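Wukeo opens kitchen sim pack to small labs

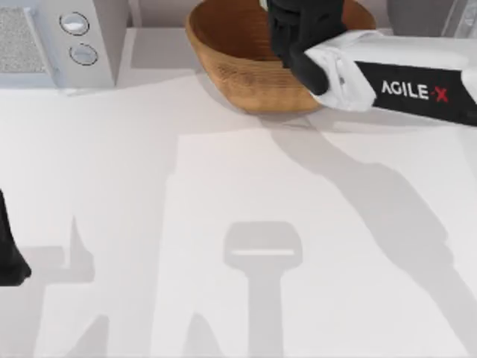

Wukeo has put its two-arm kitchen sim pack on sale, out this November after a long beta. 29 tabletop tasks, bowls and small appliances mostly, 6 of them new. Runs on a single desktop. Licence covers 2 seats, more on request.

Drevgate is handling Canadian orders. Support by email only for now, wich may annoy some. Colour and lighting presets still to come. No word on price after the intro offer.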